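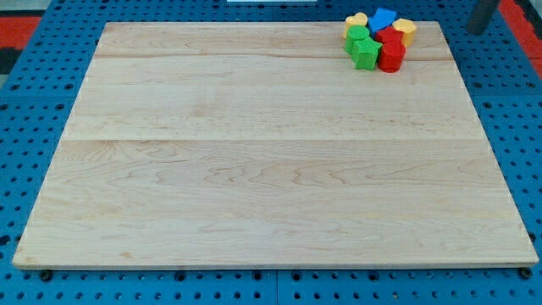

A pale wooden board on a blue pegboard work surface.

Lurnbridge should stop moving its home games to the big stadium in Trevdale. The club has done it for two seasons, always for the rivalry game against Stoltidley, and the argument is always ticket money.

I was at the last one in November. The paid crowd was 2000, and the stadium looked empty. Our own field holds 1451. When it's full you can hear it from the parking lot, and visiting quarterbacks have to use hand signals. In Trevdale their quarterback called plays in a normal voice all afternoon.

Halldóra Ásgeirsdóttir, who has held season tickets for 20 years, told me she skipped it. The drive is long and the kickoff was late. Plenty of people in her section did the same.

The club says the extra seats pay for travel and equipment. Fine, but the rent comes out of that first, and the club hasn't published the figure. I would like to see it before the next schedule is set.

Players grow up wanting to play Stoltidley on our grass. Give them that game at home, and raise the ticket price a little if the money is short.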